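Dark stain going blotchy on a wooden storage box — strip it or carry on?

Posted in Wood Finishing, September 15, 2024 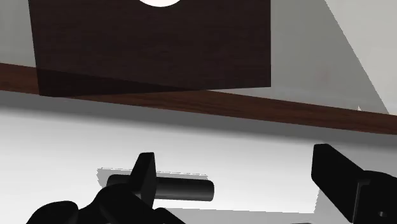
I am finishing a softwood box with a water-based stain (Prondura, the darkest shade they sell) and the end panels have come out patchy. The long sides are even. The ends have pale areas the size of a coin and darker streaks between them, and a second coat made the dark parts darker without doing much for the pale ones.

What I have done so far: sanded to 120 grit, wiped down with a damp cloth, left overnight, two coats of stain by brush with 2 hours between them. The tin says to allow that. No sealer or conditioner underneath. The box was glued up in March and has been in a dry spare room ever since.

I would like to know whether a third coat will level the colour, or whether I need to go back to bare wood. I have a satin varnish for the top (Pindach, also water-based) and would prefer not to buy anything else if it can be avoided. The box will hold blankets, so it does not need to stand up to heat or water.

worku_bench

A third coat will not level it. Stain colours wood by soaking in, and the pale areas are most likely places where something is stopping it. On a glued box the usual culprit is dried glue that was wiped thin across the surface with a wet rag. You cannot see it on bare wood and it shows as soon as colour goes on.

To check, put a few drops of water on a pale patch and on a dark one. If the water sits on the pale patch and sinks into the dark one, you have glue (or old wax, but you would know about that).

If it is glue:

Scrape the patches with a sharp cabinet scraper, held nearly upright, along the grain. Sandpaper tends to clog and push the glue about.

Sand the whole end panel, not only the patches, to 150. Local sanding leaves a visible ring.

Vacuum, wipe, let it dry fully.

Stain the panel again in one go, with a cloth, and take off the surplus after a few minutes.

The streaks are a separate matter. Softwood takes stain unevenly because the soft bands absorb more than the hard ones. A thin coat of dewaxed shellac, well diluted, will slow that down. It will also make the colour lighter, so try it on an offcut first. I know you said no extra purchases, but a small bottle goes a long way.

Leave the long sides alone if you are happy with them. Expect a slight difference at the corners. It shows less under varnish.

Prirketti

just paint it. 13 years of doing boxes and I gave up on dark stain over pine, black or brown paint and a clear coat, done in a day

tungoil_and_tea

Agree with the first reply on the water test. Two points to add.

Overnight drying after a damp wipe is fine, but the wipe raises the grain, and 120 is coarse. Raised fibres at 120 hold more pigment and give you the dark streaks. I would wipe, dry, then sand lightly with 180 before any stain.

If you cannot face stripping the ends, you can get colour on top of the wood instead of in it. Mix a little of the stain into the varnish — around one part to ten, provided both makers say their products can be mixed — and brush on two thin coats before the clear one. This hides pale spots reasonably well. It also hides some of the grain, so do all four sides or the ends will look duller than the rest. Stir it often, as the pigment settles in the tin.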